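Speaker notes, Iston retail evening, February

Slide 1. Say hello. Don't mention the parking.

Slide 2. The Worneo trail shoe. Hold up the left one, because the right one is still in Istska with the rep. 410 grams a pair, so don't say "featherlight" again. Somebody brought a scale last time.

Slide 3. Who buys it: people who run 11 miles, and people who walk to the bakery and like the laces. Be kind to both. Pause for the bakery laugh. If none comes, keep moving.

Slide 4. Returns. Most are a half size too small. Ask staff to measure feet in the afternoon, with socks on.

Slide 5. Questions. Stop by 21 minutes, even if it's going well.
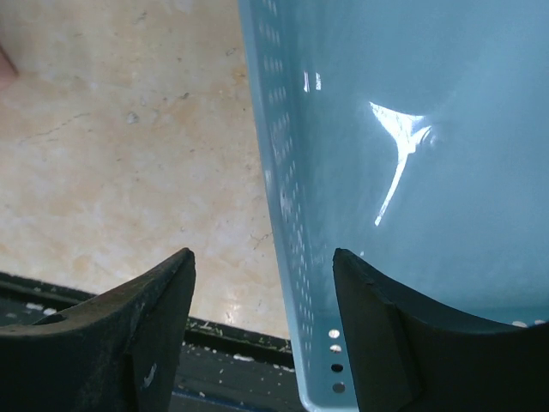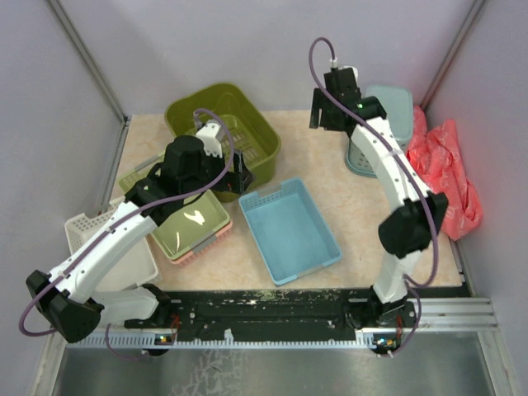

Baskets on the beige surface, close up and from farther back.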